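About Wakby

Home | About | Services | Intake | Contact

Wakby sorts, cleans, repairs and repacks used toys and small household goods for thrift retailers, toy libraries and school supply rooms. The company was set up by Gopinath Shenoy and Bindu Bhat in a rented unit on Kamath Road and still operates from that address. Floor area is 900 square feet, divided into intake, sorting, cleaning, repair and dispatch.

What we handle

Accepted categories are action figures and their accessories, dolls, soft toys, play sets, building sets, wooden puzzles, board games and craft supplies. Craft supplies include tape, yarn, felt and blunt-tip scissors. We do not accept battery-powered ride-on toys, car seats, crib mattresses or anything with a recall notice against it. Items outside the accepted categories are returned to the client on the next delivery run at the client's cost.

Mixed lots are our main business. A mixed lot is any tote whose contents have not been separated by the client before collection. Most arrive this way, with figures, parts of figures, loose accessories, fabric items and stationery in one container. Clients who presort by category pay the lower rate listed on the Services page.

How a lot moves through the unit

Each tote is weighed and given a lot number at intake. The number stays with the contents until dispatch, including any parts that are separated for repair. Totes above 40 pounds are split into two lots before they leave the scale.

Contents are then moved to shallow metal trays for sorting. The trays have sloped sides and a flat floor. We changed over from plastic bins in May of our second year; accessories under an inch were lodging in the corner seams of the bins and being written off as missing. Metal trays wipe down faster between lots and tolerate the cleaning solution. They scratch, and a scratched tray stays in service until the surface can no longer be wiped clean.

Sorting follows a fixed order. Fabric and soft items come out first, as they hide small parts. Rigid figures are next, then accessories, then stationery and consumables. Accessories are matched to figures on the same tray wherever possible. A shield, helmet or tool that cannot be matched goes into the Sendona cabinet, our indexed store of unmatched parts, filed by color and longest dimension. The cabinet has 200 drawers. Parts are kept for one year and are available to any client on request.

Cleaning depends on material. Rigid plastic is washed in warm water with mild detergent, rinsed, and racked to dry overnight. Painted figures are wiped by hand and are not submerged. Soft toys are machine washed in mesh bags and tumble dried on low heat. Card and paper goods are dry-brushed only.

Repair covers restringing, seam closing, joint tightening and replacement of missing fasteners. We do not repaint. A figure with worn paint is graded B and sold or returned as such.

Sorting trays
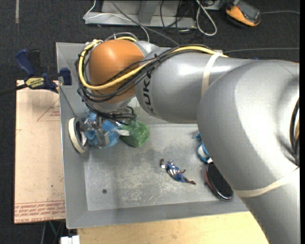
Mixed lot on a metal sorting tray: costumed action figure, roll of masking tape, oval disc with red rim.

Trays are worked one lot at a time. Items from different lots do not share a tray at any stage, and a tray is cleared completely before the next lot number is opened.

Grading

Grade A: complete, clean, no visible wear beyond light handling marks.
Grade B: complete and clean, with worn paint, faded fabric or minor scuffs.
Grade C: incomplete, suitable for parts or craft use.
Reject: broken with exposed edges, contaminated, or recalled.

Grades are recorded by lot and sent to the client as a spreadsheet on the day of dispatch. Rejects are listed individually with the reason. Clients may ask for rejected items back.

Packing and dispatch

Figures are bagged singly with their matched accessories. Soft toys are packed flat in lined cartons. Cartons carry the lot number, grade and category on two adjacent sides. Local deliveries go out on our own van; everything else ships through the Cerbridge depot.

People

Gopinath Shenoy manages intake, scheduling and client accounts. Bindu Bhat manages sorting standards, repair and the parts cabinet, and wrote the grading sheet now in use. Staff are trained on a single station before rotating to the next.

Visits and inquiries

Client visits are by appointment. Closed-toe shoes are required past the intake counter. For rate inquiries, include the expected number of totes per month, the categories and whether the lots are presorted. Parts requests should go through the form on the Contact page, extension 855 by phone.

Page last revised March 15, 2025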